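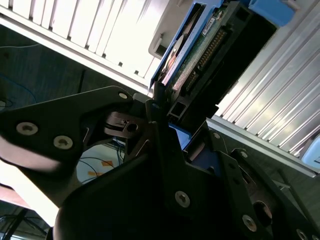 Notes for Plukcombe local history evening, 23 March 2022

Slide 1. Say hello, check the back row can hear. Start with the number: 2782 parish letters, all scanned! Pause there, it deserves it.

Slide 2. The Kalthorpe bundle. Read out the one about the flooded lane in December (slowly, the spelling is wonderful). The oldest is 105 years older than the newest, and they still grumble about the same bridge.

Slide 3. Where the scans live. Two copies, one here and one at Soder. Keep this short and get back to the letters.

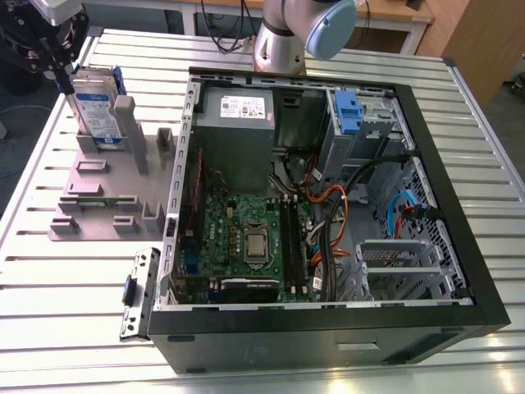 Desktop computer with the side panel off.

Slide 4. How to search. Try "Baxter" live, the mill not the farm – I love this bit. Then ask for surnames from the floor and look up as many as we can before tea.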